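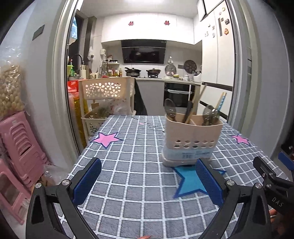 Utensil holder on the kitchen table, with three metal spoons, a spatula and chopsticks.

Filed under: Meetings & Minutes / Shared Kitchen

Search minutes and notices Enter keyword Go

MIKUŠ HOUSE RESIDENTS' ASSOCIATION
Minutes of the Kitchen and Common Table Meeting
October 11, 2025

The meeting was called to order in the ground floor kitchen by the Chair. A quorum was present. The Secretary recorded the minutes. Apologies were received from the representative for the upper floors.

1. Minutes of the previous meeting

The minutes of the previous meeting were approved with one correction. Under item 4, "shelf" should read "both shelves." The Secretary will amend the posted copy.

2. Matters arising

The leaking tap reported in February has been repaired by Zandent and the invoice paid. The second key to the dry goods cupboard has not been found. The Chair asked that residents check coat pockets and desk drawers before a replacement is ordered.

3. Table utensils

The meeting considered the arrangement of utensils for common use. The beige two-compartment holder now stands on the table, and residents present were in favor of leaving it there. It was noted that the holder has drainage holes at the front and its own base tray, and that utensils may be returned to it after rinsing, provided the tray is emptied each evening.

A question was raised as to whether chopsticks should be kept with the spoons. Two residents preferred a separate jar. After discussion it was agreed that chopsticks remain in the holder for the present. Mixed pairs are to be kept and matched when possible — they are not to be thrown out.

Sharp knives are not to be placed in the holder under any circumstances. They belong in the drawer to the left of the stove.

RESOLVED: That the holder remain on the common table, and that the evening duty resident empty and wipe the base tray.

4. Dry goods

It was reported that bags of beans and grains have been left out in the kitchen after delivery. The supplier, Mondell, has confirmed that the next order will arrive in the usual quantities. The meeting agreed that any bag is to be marked with the date and moved to the cupboard on the day it is received. Opened bags are to be emptied into lidded containers.

The order total for the quarter was $202, which was within the amount allowed. The meeting had no objection to repeating it.

5. Stools

The pink plastic stools are to be stacked against the wall when not in use. A resident asked that the stack be kept low enough for a child to reach the top one. The Chair replied that this was reasonable and that a second stack may be started if needed. Stools taken to the courtyard must be wiped before they are brought back in.

6. Tablecloth

The star-patterned tablecloth was discussed. One resident proposed replacing it with a plain one. The proposal was put to a vote and was not carried. The cloth is to be wiped after each meal and taken off for a full wash once a month. Hot pans are not to be set directly on it.

7. Craft use of the table

The meeting reviewed the use of the kitchen table for craft work between meals. Current work uses cardboard and thin wooden sticks. Residents taking part asked for permission to leave unfinished pieces out overnight, as glue may need time to set.
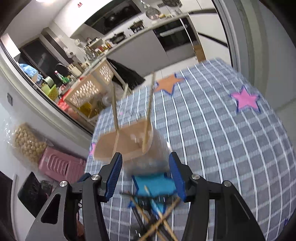 8. Conditions for craft use

After discussion, the following conditions were adopted:

Craft work ends 40 minutes before the evening meal.
Unfinished pieces may be left overnight on the window ledge, but not on the table.
Loose sticks are to be bundled and put away, and scraps of cardboard placed in the paper bin.
Glue and paint are kept apart from food and utensils at all times.

The request for a dedicated craft shelf was deferred. A price will be sought from Sokine and brought to the next meeting.

9. Accounts

The balance of the kitchen fund stands at $1416. The statement was received and accepted without discussion.

10. Other business

A resident asked that the kitchen light be switched off by the last person to leave. The Secretary will post a notice beside the door.

There being no further business, the meeting was adjourned. The date of the next meeting will be posted on the notice board.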